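Wostov Workplace Forum > Shops and Warehouses > Robots in the produce room, your experience?

pelle_k
March 21, 2018

Hello all. I work in the vegetable department of a Kamevik store, early shift. Since September we have a robot in the back room for shelf work. Before, we were three people from five o'clock, and now we are two and the robot. I would like to know how it is in other places. My back is better, I must say this. But the talking is gone, and the new person learns nothing from me because there is no new person.

ogundipe_fan
Which Kamevik? In ours they promised that no hours will be cut. Then Tuesday mornings disappeared from the plan.

pelle_k
The one by the ring road. Here the hours are the same on paper, 38 in the week. But the third colleague was moved to the cash desk and she did not ask for it.

Brindle
I will disagree a little. I am at an Avema depot, we have 26 people and a machine for the heavy bins. Two of my colleagues had surgery for the shoulder before it came. If a machine lifts 600 kilos in a morning and I do not, I say thank you. The cash desk is not a punishment.

ogundipe_fan
Brindle, lifting bins is one thing. Pelle is speaking about shelves. For a shelf you need eyes. I can feel with my thumb if a cabbage is soft inside, and I throw it away before a customer finds it.

Brindle
And how many soft ones do you miss at five in the morning? Me, plenty.

s_rivas
Soledad Rivas here, shop steward. Pelle, ask for two things in writing: who is responsible when the robot damages goods, and who trains the staff beside it. In our store the answer to both was "the shift leader", and she got no extra money. We wrote to the management and after a long wait she received 765 more per year. It is small, but now it is in her contract. Also ask who may press the stop button. With us only the leader was allowed, this was a very bad rule and we changed it.

pelle_k
Thank you Soledad, I will ask on Friday. About the stop button, here everybody may press it. About damage, I do not know.

tomato_hans
Is it fast? My boss says they are very slow and this is why we will not get one.

pelle_k
Slower than me, yes. But it does not go for coffee. What changes most is how I prepare. Before, I put everything in the basket as it came, now I think about what must be on top. The pumpkin on the peppers is my old habit and I must stop with it. So half of my work is now to make the work easy for the other one – this I did not expect, and I am not sure I like it.

Brindle
This is the same when you work with a new colleague, no?

pelle_k
Almost the same. But a new colleague gets better and after some weeks he prepares something for me also. I wait for this.
I do not want to sound bitter. Cabbages and lettuce go in the wooden crates by the wall, and for these low compartments I had to bend all the morning. 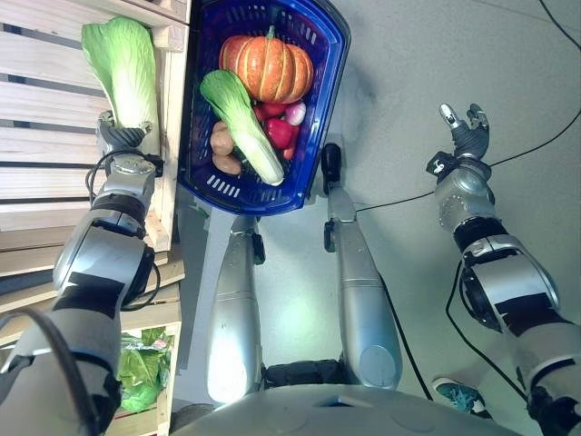 My knees were the worst part, more than the back, and on my free days I could not work in the garden. Now I can. If they give me back the third colleague, even for two mornings, I will have no complaint. I will write again after Friday when I know what they say about the damage.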